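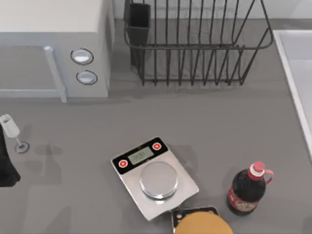

How far ahead do I need to book a cottage at Lakeneck?

Summer weeks usually fill up by the middle of spring, so if you have your heart set on July or early August, please write to us over the winter and we'll pencil you in. Fall is much easier, and you can often get a weekend with only 5 days' notice (try us anyway if it's less, we love a last-minute guest!).

What time can we check in?

Any time after 3 in the afternoon. If you're driving up through Damdale and think you'll be late, call the office and Flora Cruickshank will leave your key in the lockbox by the porch. She has waited up for plenty of people over the years, and she would much prefer you take the curves slowly.

Is there a deposit?

We ask for 19 percent when you book and the balance when you arrive. Deposits come back to you in full if you cancel at least 45 days ahead. After that we'll do our best to move your stay to another week, and most of the time we can.

Can we bring our dog?

Dogs are welcome in every cottage except Chávez, which we keep free of pets for guests with allergies. Please bring a towel for muddy feet, and keep your dog on a leash near the dock, where the ducks nest. 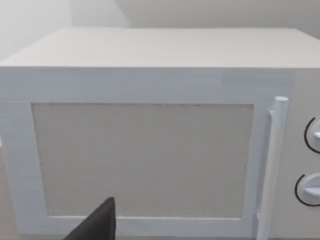
MEALS AND GROCERIES

Do you serve breakfast?

We don't, although there is coffee in the office every morning and you're very welcome to come and sit with us. The bakery in Damdale opens early and sells out of cinnamon rolls early too, especially on Saturdays.

Where should we shop?

Pick up your main groceries before you leave the highway. The store in Damdale is good for milk, eggs, bait and firewood, but the choice gets thin by Sunday evening.

Can we eat the fish we catch?

You sure can, as long as you have a state license. Tapio Saarinen at the dock knows the size limits by heart and will happily show you how to clean your catch at the outdoor table. Please don't do it in the cottage sink.

Are you open in December?

Only for the two weeks before Christmas, and only the cottages with wood stoves. Call the office for dates.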